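双腕アーム実習 作業前・作業中点検表(布たたみ課題)

対象:ロボット実習クラス 第3班
点検日:2022年7月15日
点検者:Sneha Yadav
立会い:Harsh Mittal(実習指導)
作業場所:Mingate棟 実習ブース2
制御ソフト:Trikport(班配布版)
判定の書き方:良/要注意/否。要注意と否には必ずコメントを付けること。

1 ブースまわり

1-1 床の通路に荷物、延長コードがない 判定:要注意
コメント:開始前に通路側にリュックが二つ置いてあった。ロッカーに移してから始めた。前の班の点検表にも同じ指摘がある。荷物置き場の線を床に引くことを提案する。

1-2 非常停止ボタンが操作者の手の届く位置にある 判定:良
コメント:操作席の右手側。立会い者用の二つ目も動作を確認した。押してから両腕が止まるまで、目視で遅れは感じない。

1-3 非常停止からの復帰手順が掲示されている 判定:要注意
コメント:掲示は3月の版のまま。手順4のボタン名が今の画面と違う。「再開」ではなく「原点確認」を先に押すのが正しい。手書きで直したが、印刷し直すこと。

1-4 可動範囲の内側に人が入らない運用になっている 判定:良
コメント:ブース入口のチェーンを掛けた。見学の1年生はチェーンの外。

2 アームと配線

2-1 両腕の固定ボルトに緩みがない 判定:良
コメント:合いマークのずれなし。

2-2 手首まわりのケーブルに余裕があり、引っ張られていない 判定:要注意
コメント:たたみ始めの姿勢では問題ない。左腕を体側に深く引いたときにケーブルの余裕が小さくなる。関節の可動制限を少し狭くするまで、この姿勢は使わない。制限値の変更はMittal先生の確認後に行う。

2-3 コネクタの差し込み 判定:良
コメント:電源を切った状態で左右とも手で確認した。通電中に触らないこと。前回、通電したまま差し直した人がいたので改めて書いておく。

2-4 グリッパの開閉が指令どおりに動く 判定:良
コメント:左右とも開閉を15回ずつ空打ち。引っかかり、異音なし。右は閉じ切る直前に少し遅くなるが、設定どおりの動作である。

2-5 指先パッドの摩耗、はがれ 判定:良
コメント:交換用パッドの残りが少ない。Fulskaに注文を出す担当を決めること。

2-6 把持力の上限設定 判定:良
コメント:布用の設定を読み込んだ。設定画面の値は60。単位は表示されないので、マニュアルの換算表を見ること。積み木課題の設定が残っていると布を強く引きすぎる。起動のたびに確認する。

3 作業台と対象物

3-1 台の上に課題と関係のない物がない 判定:良
コメント:工具、ペン、飲み物は隣の机へ。飲み物はそもそもブースに持ち込まない。

3-2 台の表面に汚れ、粘着テープの残りがない 判定:良
コメント:開始前に乾いた布で拭いた。

3-3 布の種類と置き方が課題票と合っている 判定:良
コメント:課題票どおりの一枚。折った状態で台の中央付近に置き、左右の指先が両側から入る配置とした。
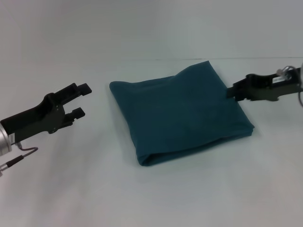
項目3-3 布と左右グリッパの位置。左は指を開いた状態。

3-4 布の端が指の可動部に巻き込まれるおそれがない 判定:要注意
コメント:角が立っていると、指が横から入るときに布を押してしまうことがある。午前の練習ではこれで2回やり直した。角を手で直すときは、必ず一時停止にして両腕が止まったのを確認し、声を出してから手を入れる。操作者が一人のときは手を入れない。

3-5 台の高さ設定が実際と合っている 判定:良
コメント:高さ設定と実測の差は許容範囲内。台を動かした班は測り直すこと。台の脚に位置合わせの印があるので、ずれていたら戻すだけでもよい。

4 カメラと記録

4-1 全カメラの映像が操作画面に出ている 判定:良
コメント:起動直後に片方の手首カメラが映らなかった。Trikportを再起動して復帰。ケーブルには触っていない。同じことが続くようなら記録簿に時刻を書くこと。

4-2 レンズの汚れ 判定:良
コメント:専用クロスで拭いた。作業用の布で拭かない。

4-3 手首カメラの視野に対象の布が入る 判定:要注意
コメント:手首の角度によっては、布が画面の右下にしか入らず、残りは白い面ばかりになる。この状態で把持動作を始めると、操作者が指先と布の距離を読めない。手首の映像だけを見て操作せず、上からの映像と必ず見比べること。

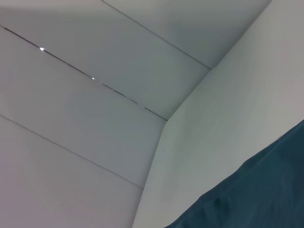 課題プログラムの側でも、布が視野に十分入っていなければ把持に進まないという条件を足すことにした。担当はYadav。しきい値はまだ決めていない。低すぎると今と変わらず、高すぎると腕が何度も位置を探し直して時間がかかる。次の実習までに仮の値で試し、結果をこの表の裏に貼る。

4-4 記録の保存先に空きがある 判定:良
コメント:空き300GB超。古い練習データの削除は班長だけが行う。

4-5 映像に人の顔や名札が映り込まない 判定:良
コメント:見学者の立ち位置をチェーンの外にしてあれば問題ない。

5 動作中の確認

5-1 最初の一回は低速で動かした 判定:良
コメント:低速で一通り、途中停止なし。

5-2 操作者と監視者が分かれている 判定:良
コメント:監視者は非常停止に手を置き、画面ではなく腕を見る。記録係との兼任はしない。13回目の試行で監視者が時計を見ていたので注意した。

5-3 異音、におい、発熱 判定:良
コメント:休憩時に電源を切り、モーターの外側に手をかざして確認。

5-4 想定外の動作があった場合の記録 判定:要注意
コメント:右腕が待機位置に戻る途中で一度止まった。画面の表示は通信待ち。復帰手順どおりに再開し、その後は発生していない。ログは班フォルダの「Hodžić」に入れた(課題プログラムの名前。文字化けする端末ではHodzicと表示される)。

6 終了時

6-1 両腕を待機姿勢に戻してから電源を切った 判定:良

6-2 布を回収し、枚数を課題票に記入した 判定:良
コメント:布は箱へ。台に置いたままにしない。

6-3 チェーン、非常停止、主電源の状態 判定:良
コメント:非常停止は押した状態で終了。次の班は1-3の手順で解除すること。

指導者コメント(Mittal)
否の項目がないので、次回の実習は予定どおり行ってよい。ただし2-2の可動制限は次回の開始前に必ず変更し、変更前と変更後の値を両方書くこと。3-4の声かけは、よくできている人とそうでない人の差が大きい。「止めました」「入ります」「出ました」の三つに統一する。1-3の掲示は私が印刷する。

持ち越し項目
・1-1 荷物置き場の線(班で相談)
・1-3 復帰手順の再印刷(Mittal)
・2-2 左腕の可動制限(Yadav、Mittal確認)
・2-5 パッドの注文(担当未定)
・4-3 把持開始の条件追加(Yadav)
・5-4 通信待ちの再発確認(次回の監視者)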